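Writing the rulebook for a cluttered table

How a tidying task came to need written rules, and which of them have lasted

The first version of the Tasska handling rules fitted on one side of paper. It told operators to pick up one object at a time, to put it where it belonged and to stop if anything fell. Within a month it had been withdrawn. Operators in different homes had read "where it belonged" in different ways, and the recordings they produced could not be used together.

The present version is longer and duller. It governs how people demonstrate household tidying with hand-held grippers, so that the motions can later be learned by a robot arm. Hok-lam Su, who edits it from an office in Clarkton, describes the job as closer to writing a maintenance manual than to research. Most of the clauses deal with small matters: which way round a box is set down, how long the jaws stay open after a release, what to do with a packet that sticks to a pad.

The rules start before anything is moved. Under the section on preparation, the operator checks that both jaws open and close over their full travel, that the pads are clean and firmly seated, and that no linkage is catching. Pads are replaced in pairs. A session in which one pad has been changed and the other has not is logged under a separate heading, as uneven grip shows up later as a slight twist in every lift.

Next comes the surface. Early drafts asked for a bare table with the target objects set out in a row. Tien-fu Hsu, who trained the first group of operators, argued against this for most of a winter. Real tables have clothes, cosmetics, bins and half-finished jobs on them, and a system trained on bare ones will meet its first tissue packet as an obstacle it has no name for. The rule now says that household clutter stays where it is unless it is sharp, hot, leaking or breakable. Loose fabric may remain under a container provided the container stands level and does not slide when pushed lightly with a closed jaw.

Containers have their own section. A basin is preferred to a basket for mixed small goods: the wall is continuous, there are no gaps for a jaw tip to enter, and a smooth floor lets an item settle without snagging. The drawback is that items gather in the middle and begin to overlap. Once they do, the choice of grasp depends on what lies on top, and the order of removal matters as much as the grip itself.

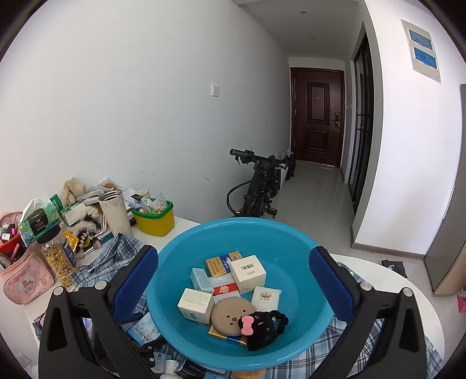
Tsz-kin Tsao would go further and ban overlapping items in any session used for scoring, on the grounds that two competent operators will clear the same pile in different orders and neither can be marked wrong. The objection has been raised at both of the last reviews. Su's answer is that the order can be left free as long as the reason for it is fixed, and clause 20 now gives a sequence of preference. Unobstructed items go first. Rigid items go before soft ones. Anything with a loop, strap or ribbon is lifted by its body and never by the loop, unless the body is wider than the jaws can span.

The last point took more argument than its length suggests. A loop is an easy target and gives a secure hold, but the object beneath it swings, and a swinging object knocks its neighbours. Demonstrators like it because it works most of the time. The rule was written for the remaining cases.

Soft objects are still the weakest part of the document. A carton has faces and edges, and a contact point can be stated in plain words. Plush has neither. The current text asks for a closing speed slow enough that the object can be seen to deform before it lifts, and allows two attempts before the item is left and noted. Yusri Pillai, who reviews recordings at Fivolham, would like a third attempt allowed for anything furry. He finds that the first closure often takes hold of the pile alone, and that operators who know they have only one more try become hasty.

Printed packaging raises a different question. The rules forbid operators to sort by reading labels unless the task sheet says so. The reasoning is practical. If the operator reads the box and the task sheet does not mention reading, the recording contains a decision whose cause is missing from the record. Where sorting by label is wanted, the sheet must name the category, and the printed face must be turned towards the camera for 2 seconds before the item is released. Barcodes do not count as labels for this purpose.

There is also a privacy clause, added after the trials moved out of the workshop and into homes. Letters, prescriptions, bank cards and screens are removed or turned over before recording starts. The householder walks through the rooms with the operator and may exclude any part of them. Doors that could open on to the working area are to be shut, and anyone else at home is told when recording begins and ends. Oi-ling Mok, who drafted the clause, wanted it placed first in the document. It is now on page 2, after the definitions, and she still regards the position as a mistake.

Compliance is checked by sampling. From each batch of 800 recordings, reviewers draw a set and mark it against the text, clause by clause. They do not mark for speed. A slow session that follows the rules is accepted, and a fast one that breaks the release rule is returned to the operator with the clause number and no further comment. Some operators dislike the bare number. Hsu has kept it, having found that longer notes were read as advice and set aside.

The next revision will deal with two-handed work, where one gripper steadies a container while the other reaches into it. The draft wording says that the steadying jaw must be in contact with the rim before the other enters and must stay there until it has left. Ko, the supplier of the pads, has been asked for a wear limit that can be quoted in the text. Comments on the draft close in July.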